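3.2 Table surfaces, mats and the handling of large plates

The second part of the study dealt with the clearing and setting of small dining tables. Section 3.1 reported on glassware and cutlery, where the choice of table covering made little difference to how people worked. Plates gave a different result. Large flat pieces of crockery are wide in relation to their height, offer very little edge to hold, and are often placed partly on a mat and partly on the bare table. We therefore treated the plate and the surface beneath it as a single arrangement, and recorded both.

A total of 779 placements were coded across the two sites, Drondau and Skesis. Each placement was given a surface code: bare table, mat, or straddling. A placement was coded as straddling when any part of the plate lay over the mat while the remainder lay over the table. Coders were told to judge this from the outline of the rim and to disregard the foot of the plate, which is usually hidden from view. An oval plate lying with one side over a woven mat, for instance, was coded as straddling even where most of the plate was clear of the mat.

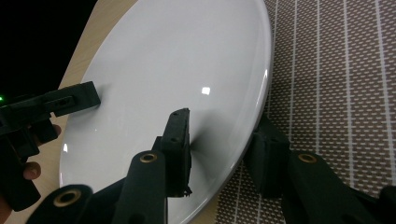 Straddling was more common than we had expected from the pilot work. It arose most often with oval serving plates, whose length makes it difficult to keep them wholly on a standard mat when the mat is also meant to hold a dinner setting. In the interviews that followed each session, participants seldom described straddling as a fault. Several said that they would correct it for guests but would leave it at an ordinary family meal. Others had not noticed it at all until the question was put to them.

The type of mat also had a bearing on the outcome. Woven mats were preferred by participants who disliked the noise of crockery on wood, and smooth mats by those who placed more value on being able to wipe the surface clean. When a plate was slid and not lifted, woven mats were more likely to move with it. This occurred at both sites, and participants commonly responded by holding down the near corner of the mat or by lifting the plate clear and setting it down again. The second response took longer but left the setting in better order. Pattern was recorded as well, as stripes and grids give the eye a line to work to. Participants with a striped mat tended to square it to the edge of the table before placing anything on it. Those with plain mats did so less often.

Colour contrast between plate and table was considered in the design of the study but was not varied. All the crockery used was white and undecorated, and the tables were of a light wood finish. This combination is familiar in homes and in small institutional dining rooms, and it allowed the outline of each plate to be judged in the same way throughout. We acknowledge that darker tables, or plates with a coloured band, may lead people to place them with greater or lesser care.

A further code was used for pairs of plates. Two plates were coded as nested when the upper sat squarely within the rim of the lower, and as overlapping when the upper rested to one side so that both outlines could be made out. Overlapping pairs were treated separately for the reason that they present two rims at different heights, and a person who takes hold of the pair from both sides may be holding a different plate with each hand. Figure 4 shows an overlapping pair of round plates on the table, with a striped mat to the right.
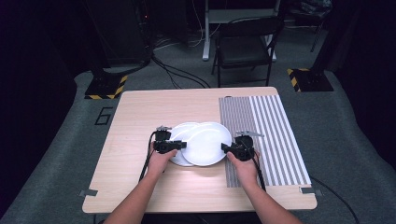 Figure 4. Overlapping pair of round white plates, held from the left and right sides.

3.3 Overlapping pairs

Of the 35 participants, 13 stated a firm preference for squaring a pair of plates before carrying it. The remainder either moved the plates one at a time or said that it depended on the distance to be covered. Preference did not differ between Drondau and Skesis in any way that we consider meaningful, although the rooms at Skesis were smaller and the carrying distances shorter.

The results are in keeping with the earlier Zutetti survey of household routines, in which stacking was described mainly as a way of saving trips to the kitchen. They suggest that the neatness of a stack is judged at the moment of lifting, and that an uneven pair is readily tolerated while it remains on the table. Bowls and deeper dishes were excluded from this part of the analysis and are discussed in Section 3.4.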